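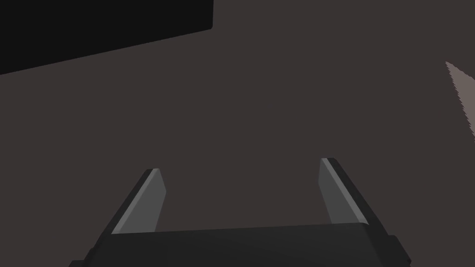

Why does the second glaze batch crawl when the first one didn't? Too much raw clay in it, and I put it on too thick over bisque that still had dust on it.

Notebook, October, Sunday, started 7:40 am

Kiln cooled overnight. Opened at 68 C which is a bit early but I wanted to see. Top shelf fine. Middle shelf bad. Bottom shelf mixed.

Batch A (old bucket, Rosalía's mix): smooth, good break on the rims, a little pooling in the foot of the two wide bowls. Keep.

Batch B (my mix, new clay from Skukura): crawled on nearly everything. Bare patches the size of a thumbnail, glaze beaded up at the edges like water on a waxed car. Worst on the insides of mugs where it went on thickest. One plate almost clean, and that was the one I washed before dipping. So dust is at least part of it.

Recipe for B as I wrote it on the lid: 612 g clay, rest as per the usual sheet. Checked the sheet. The usual sheet says half raw and half calcined. I used all raw. Stupid. Raw shrinks as it dries, glaze cracks before it ever gets to the kiln, then pulls back when it melts. I even saw the cracks on the dry mugs on Thursday and rubbed a few over with a finger and thought fine.

Junhao came by at 9, looked at the mugs. He says he had the same thing years ago with a magnesium white and fixed it by calcining and also by thinning. His way: toast the clay in a bisque bowl with the next bisque load, let it cool, sieve, weigh again (it loses weight, so don't just swap gram for gram). He couldn't remember the loss figure. Look up or just measure it: weigh before, weigh after.

Thickness. Did the pin scratch test on leftover B tiles. Way over what we normally run. Bucket had been sitting with the lid off, so it lost water. Added 232 g water, stirred ten min with the drill, sieved twice. Now runs off the hand the way A does. Still has the wrong clay in it tho, so not calling this fixed.

Test plan for the next load, all on the same stoneware, all from the same bag so I'm not chasing two things:

T1 batch B as is, thinned, washed tile
T2 batch B as is, thinned, dusty tile
T3 half raw half calcined, washed
T4 half raw half calcined, dusty
T5 batch A, dusty, just to see if A forgives it

Mark the backs with iron wash NOT pencil. Pencil burned off last time and I spent an evening guessing.

Kiln notes. Top of the Starkov reads hotter than the bottom, cones agree with this. Bottom shelf cone barely bent. Witness cones front and back next time, I only had them in front. Hold at the end was 12 min, might go to 20. Don't change hold AND glaze in the same load!! Leave the hold alone till the tiles are done.

Element on the lower left looks saggy where it comes out of the groove. Still working. Need pins. Ordered from Echevarría, they had them in stock, should get here mid week. Also asked for a new thermocouple sheath, ours is flaking and I found crumbs on a lid.

Losses this load: mugs can maybe be reglazed. Warm the mug, brush thinned glaze in the bare spots, refire. Rosalía thinks it's a waste of a firing slot and the mugs should go in the shard bin. I want to try two of them in the back corner where nothing sits anyway. If it fails they go in the bin.

Order still owed: 72 small dishes for Cesitz. All of those are in batch A, or will be. There is not enough A left in the bucket, I think it covers a bit over half. Rosalía to mix more A on Tuesday, her hands only, I'm not touching it. Wipe every dish with a damp sponge and leave overnight before dipping. Overnight, not an hour. The bisque soaks up the sponge water and then won't take the glaze evenly.

Shelf wash: two shelves need scraping, one has a drip from the pooling bowls. Did one with the rub brick, mask on. Second one is for whoever is in tomorrow.

11:15. Weighed clay for calcining, bowl is in the bisque stack, second shelf down, left. Don't move it. Weight is written on masking tape stuck to the scale, copy it in here before the tape goes missing.

12:30. Forgot to copy the weight. Tape still there. Doing it after lunch.

Also we're nearly out of the fine seive mesh, and the drill paddle is bent agian. Ask Junhao if he still has his spare.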